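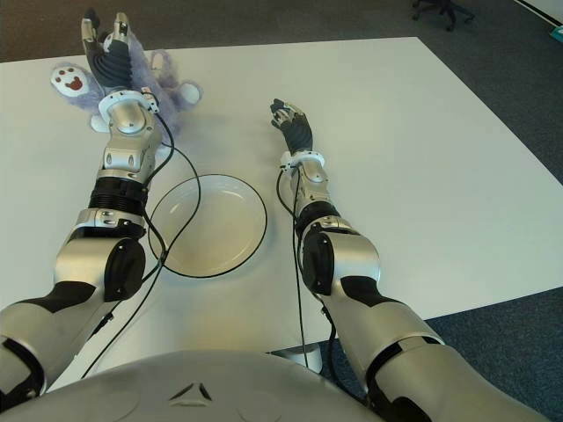
Hand and wrist camera trials: frequent questions

Which hands are you comparing?
Two hands with five fingers each, the Skosen and the Istia. Both fit on the same white wrist flange, so we can change one for the other without touching the arm. The pictures on this page do not say which hand won, please read the answers for this.

Why do you use a plush toy and a plate?
The toy is soft and gives way under the fingers, the plate is hard and low. A hand which is good with one is often poor with the other. Each hand gets 100 tries with every object.

What does the wrist camera see?
Mostly the fingers. You get the joint springs, the black fingertip pads and the thumb from very near, and a part of the room turned on its side. For judging a grip this view is more useful to us than the head camera.

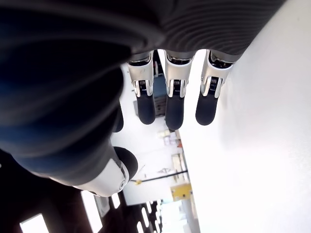
Page last changed: September 12, 2023

The white surfaces are too bright in the wrist view. Is it a fault?
No, it is the exposure setting. We tried 29 settings in the Plimel controller and kept the one where the dark pads show best. The table then loses its detail.

Did the cable cause trouble?
Yes. In the early tries the left cable was too long and pulled on the wrist when the arm turned. If you build the same setup, fix it at the elbow and leave a small loop.

What does the head camera add?
It shows both arms and the plate together, so you can check where the hand closes on the toy. We record it at 30 pictures per second.
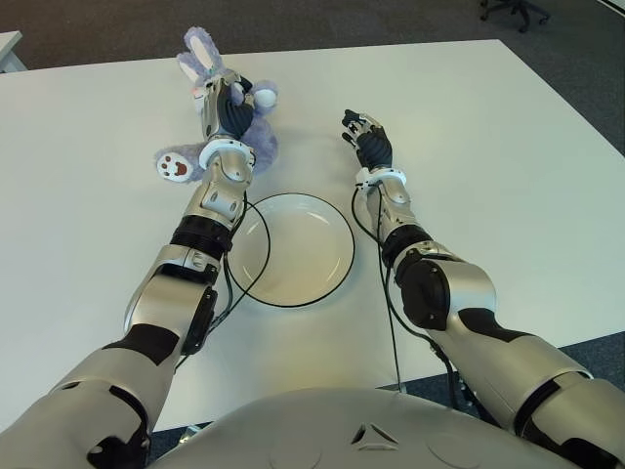 Can I send my own hand for testing?
Yes, until the end of November. Write to Gobnait Hennessy and include the weight and the bolt pattern of the flange. Hands with the Tóth connector need an adapter, which we can lend.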